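Setting the Table with Little Ones: Your Questions

We love getting letters about this! The Druscombe family meals page has been going for 4 years now, and the same questions keep coming round, so they are gathered in one place.

When can my child start laying the table?

As soon as they can carry a spoon across the room without posting it behind the radiator. Start with one job (spoons are brilliant for this) and add the next when they ask for it. They will ask!

Do we need a placemat?

You don't need one, but I'm a huge fan. It tells a child where their place is before a single plate has gone down, and a printed one gives them something to chat about while the pasta cooks. Cloth feels lovely and folds away in a drawer. Wipe-clean is easier on bolognese nights. We have both, and the cloth one comes out for Sunday-best moods.

What goes where?

Mat first, then plate in the middle, fork on the left, spoon on the right, cup above the spoon. I like to get everything out in a row on the bare table before any of it goes on the mat -- plate, fork, cup, spoon -- so small people can see the whole job at once.
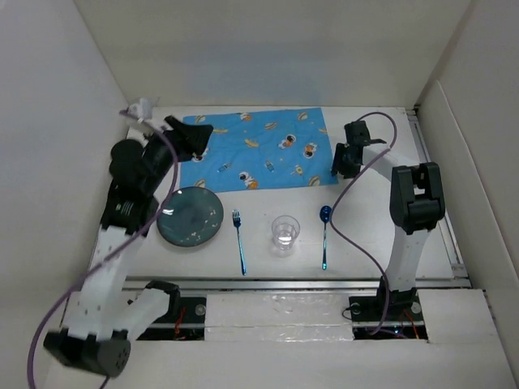

Dušan Stoyanova wrote in to say that his twins insist on astronauts at every meal, and that the fork goes wherever the rocket is pointing. He gave up on left and right months ago and tea is far more cheerful for it. Quite right too, Dušan.

My mat won't lie flat. Any tips?

Iron it on the back while it's still a bit damp, then roll it up instead of folding. A few wrinkles do no harm at all, mind you. Just keep the cup off the biggest one.

How full should the cup be?

A small splash. Top it up as often as they like, and let them pour from a little jug when they're ready. Spills are so much less dramatic that way.

What temperature do you wash cloth mats at?

Ours go in at 40 with the tea towels. Check the label first, as some printed ones fade.

Metal cutlery or plastic?

Metal, if it's short and light with rounded ends. Children do love a coloured set, and it's easy to spot in the drawer. Try a fork in the shop before you buy; some are far too heavy at the handle.

Can I send in a question?

Please do! New answers go up every January and whenever I have a free evening.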